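Fingers, round two

I said last time that I'd stop buying grippers. I have kept my word in the narrow sense that the Jodberg was on loan.

For anyone who skipped the first post (and the stats suggest that was a popular choice), I've been trying to find a parallel gripper for the small arm that can pick a thin upright thing out of a cluttered pot without knocking its neighbours into the next suburb. Pens, brushes, stirrers, the sort of object a toddler manages with jam on both hands. Until last month I had been using the Platuvau with its stock fingers, which are excellent at picking up the one foam cube that came in the box.

The Jodberg cost its owner $894 and arrived in a padded case much nicer than my luggage. It closes quickly, it reports force as a proper number, and its fingers are so wide that when they go into a pot everything in the pot comes along for the ride. I ran 39 grasps on single standing objects with nothing near them and it was lovely. Then I put the neighbours back. I won't be publishing a chart. Picture a bouncer trying to remove a contact lens.

So back to the Platuvau, this time with taller, narrower tips. I've done more hours on these than on anything else in the shed and they look it. The black has rubbed off along the edges and there's a rough pale line on one of the tips where it has met the table more often than either of us would like. I keep meaning to smooth them down. Then I think about how the scuffed bit might be the reason things don't slip, and I go and have a biscuit.

The other half of the job was the camera. I had two positions to choose between: one on a post looking across at the bench, and one on the wrist looking out between the fingers. The post camera gives you a gorgeous view of everything right up until the moment of the grasp, when the arm leans in front of it like a tall man at a concert. The wrist camera gives you mostly gripper. You lose a great chunk of the view to your own two fingers, and anything close goes soft. But the gap stays in the same place every time, and the gap is the only part I care about. If the thing is in the gap, close. If it isn't, don't. I have sat through talks that said less.

What I hadn't reckoned on was how much of the background comes along too. Tilt the wrist and you get walls, ceiling lights, whatever fabric somebody left about with flowers on it. My first controller settings, running on Killus (version 18, for those keeping score, and I'm sorry for you), let the exposure chase every bright strip light that wandered through. The fingers would go from charcoal to coal and back, and the little detector I'd trained would lose its nerve halfway down. Locking the exposure fixed most of that. It took me an entire evening to find the setting, which lives under a menu called Miscellaneous Comfort.

With the exposure locked I did 197 attempts over a fortnight, mixed objects, mixed clutter. I'm still going through the logs, and I've learned not to quote a success rate until I've worked out which of the successes were the arm lifting the whole pot. There were a few of those. The force reading goes up, the software is delighted, and the pot sails off like a trophy.

My present view, subject to revision the minute somebody lends me something else: narrow tips beat clever force sensing for this kind of picking, and the wrist camera beats the post camera once you stop it from panicking about the lights. The remaining trouble is lean. A thin object that stands a bit off vertical will sit beautifully between the tips at the top and be heading somewhere else entirely by the bottom, and I have to decide whether to roll the wrist to match it or just shut the fingers and let it straighten itself up.
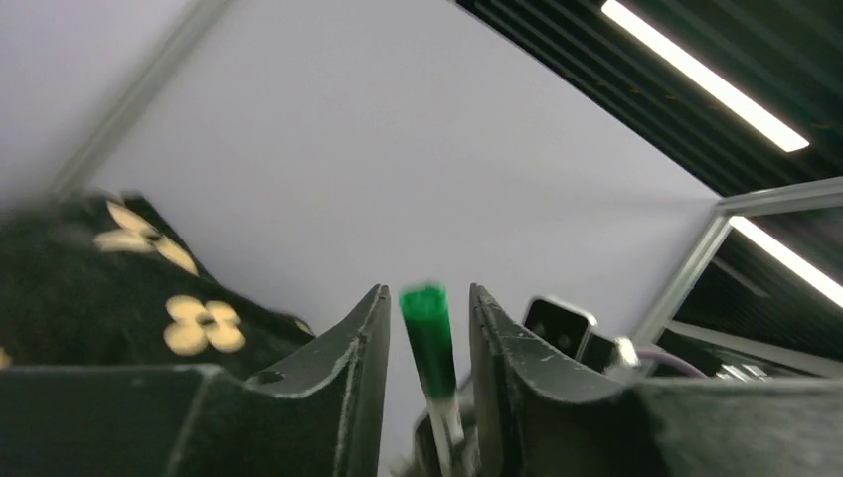
I've been doing the second, out of laziness. Rolling the wrist means recalibrating the last joint, and that will have to wait until I've found the Allen key.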